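Arley Robotics Review, November
Section draft, by the Jutorico evaluation group

4. Field use of the Menzies hand-held gripper kit

4.1 What was tested

The kit under review is the Menzies two-hand set, bought at list price and used as shipped. Two hand-held grippers with yellow fingers, a camera for each, charging leads, a license for the upload tool. No arm needed at this stage. The operator holds one gripper in each hand and does the chore, and the recordings go to policy training later on. We put the kit into 5 homes for cloth work only: folding, stacking, flattening. Cloth was picked as it is the task the vendor leans on hardest in its sales material, and the one where earlier kits did worst in our lab.

Sessions were capped at 20 minutes. Longer than that and the wrists get tired, grip gets sloppy, and the later folds stop looking like the early ones. Total after cleaning was 1,425 usable episodes. Figure 4 is from one of the bedroom sessions. 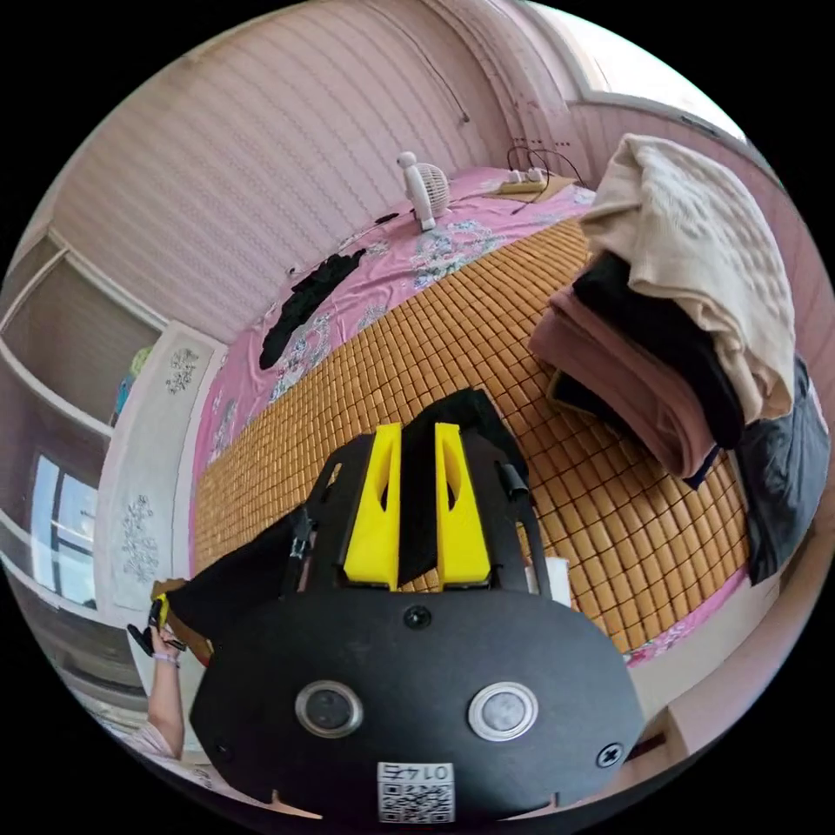 Figure 4. Two-handed handling of a black fabric piece on a tiled mat laid over a bed; folded clothes stacked at right.

Setup time was short in every home. Unpack, pair, a quick calibration, go. Pairing failed twice and a restart fixed it both times. The printed guide skips the calibration step for the second unit, which cost us most of a morning before Cendunton support sent teh missing page.

4.2 Handling

Finger opening is wide enough for towels and sweaters. Thin fabric is harder. Operators had to pinch a corner two or three times before it held, and those retries stay in the data unless someone trims them by hand. We trimmed. A buyer without spare staff may not want to, and the upload tool has no filter for it.

Dark cloth gave the tracking no trouble in our runs. Glare from windows did, mostly late afternoon, and we lost roughly a tenth of raw episodes that way. Closing the blinds helped. The vendor's quality score did not flag any of these, so it should not be used alone to accept or reject a batch. Training results are in Section 5.

Contact: Jutorico evaluation desk | Copyright Arley Robotics Review | Back to top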